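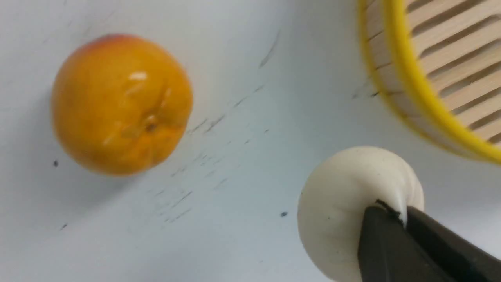
Orange fruit, scuffed white table, and a basket within reach.

The fruit bowl has become a moral object. Put one on the table, the theory goes, and the household will eat better. Radu Buzatu has been hearing this for 20 years, first as a greengrocer and now as the man who writes the Daketti kitchen newsletter, and he still doesn't buy it.

"People buy the bowl, then they buy fruit to suit the bowl," he says. "By the second week they're eating biscuits next to it."

I tried it anyway. In March I cleared the post and the chargers off our kitchen table and kept fruit there for 13 days. The advice I followed came from a Cloden leaflet, which wanted a basket for the air, nothing piled more than two deep, and the ripest on top. It also suggested a white surface, to "let the colour sing". White surfaces, in my experience, mostly let the scratches sing. Every plate ever dragged across one leaves its signature, and no cream I've bought has shifted them.

Did we eat more fruit? A bit. The mandarins went quickly, as mandarins do wherever you keep them. The pears sat there looking noble until they were brown. My son Damián claims to have eaten 3 apples, though I only found one core.

Lucian Zamfir, who sells baskets at Vustero and might be expected to defend them, was oddly frank. Most of his customers use theirs for keys, he said – or for onions, if they cook.

The basket has stayed, mainly as there's no room for it in the cupboard. The leaflet went out with the pears.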